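Section 4: Practice task B — Picking up clothes hangers

Gakau Robotics Club, hand-held gripper kit
Set-up guide for team members

Do this section after you have finished practice task A (soft blocks). You will need the Poltetti hand-held gripper, a charged battery pack, the white cloth and three hangers from the task B box. Allow 18 minutes for a full round, including setting out and packing away.

4.1 Setting out

1. Clear a space on the floor or on a low bench. The space must be wide enough for two people to kneel or stand side by side.

2. Spread the white cloth and pull the corners flat. Small wrinkles do not matter. Large folds do, as the jaws can catch them and lift the cloth along with the hanger.

3. Lay the three hangers on the cloth so that they overlap. Turn each one a different way. Do not line them up or hook them together.

4. Move loose items such as pens, cable ties and phones off the cloth.

5. Switch on the gripper and start a new entry in the Zokari log on the club laptop. Enter your team name and the round number.

Note: If the log shows last term's team names, close it and open it again from the shared folder. The copy on the desktop is out of date.

4.2 Checking the gripper

1. Look at the brass grommets at the pivots of the linkage arms. Each one should sit flat in its arm. If a grommet is loose, stop and tell the club leader.

2. Squeeze the trigger slowly and let it go. The jaws should close and open without sticking.

3. Set the grip level to 2. Higher levels are for the block task and can bend a thin rail.

4. Wipe the faces of the jaws with a dry cloth. Dust from the workshop floor makes them slip.

Caution: Keep fingers, hair and sleeves away from the linkage arms. The gaps between the arms close when the trigger is squeezed. Roll up loose cuffs before you start.

4.3 Making the pick

1. Choose the hanger that lies on top. If you cannot tell which one it is, look at where the rails cross.

2. Bring the gripper in low with the jaws open. Line them up with a straight part of the hanger, away from the hook and the curved shoulder.

3. Close the jaws on the ridged strip if there is one within reach. The teeth give a better hold than the smooth plastic.

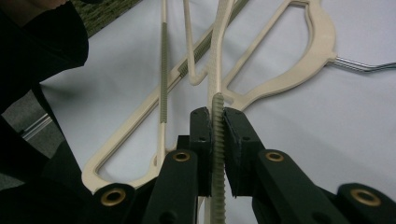 Figure 6. Jaws closed on the ridged strip of one hanger, with the other two on the cloth.

4. Hold still for a slow count of two. Check that the jaws have one rail between them and not a second one from the hanger underneath.

5. Lift straight up until the hanger is clear of the others, then move it to the side. Do not drag it across the pile.

6. Lower it to the cloth, open the jaws and draw the gripper back before you turn your wrist.

7. Repeat for the other two hangers. Mark each pick in the log as clean, slipped or tangled.

Note: Tangled means that a second hanger moved off the cloth with the first. A second hanger that only slides a little still counts as clean.

4.4 If the pick goes wrong

The hanger slips out of the jaws. Open the jaws and start again from step 2. If it slips again on the same spot, try a different part of the strip before you change the grip level.

Two hangers come up together. Lower both, open the jaws and lay them out again. Do not shake them apart in the air.

The hook swings round as you lift. Your grip is too far from the middle of the hanger. Put it down and take hold nearer the centre.

The jaws will not open. Switch off at the battery pack. Do not pull the hanger out by hand while the power is on.

4.5 Finishing

Each team needs 14 clean picks in the log before moving on to task C. They do not have to be in a row, and they can be shared between team members as long as everyone has had a turn. Nearly all teams will need more than one session for this.

Save the log, switch off the gripper and put the battery pack on the charger by the door. Fold the cloth and return the hangers to the task B box. Teams entering the Nair Cup in April should also copy their log to the competition folder — the judges ask for it at check-in.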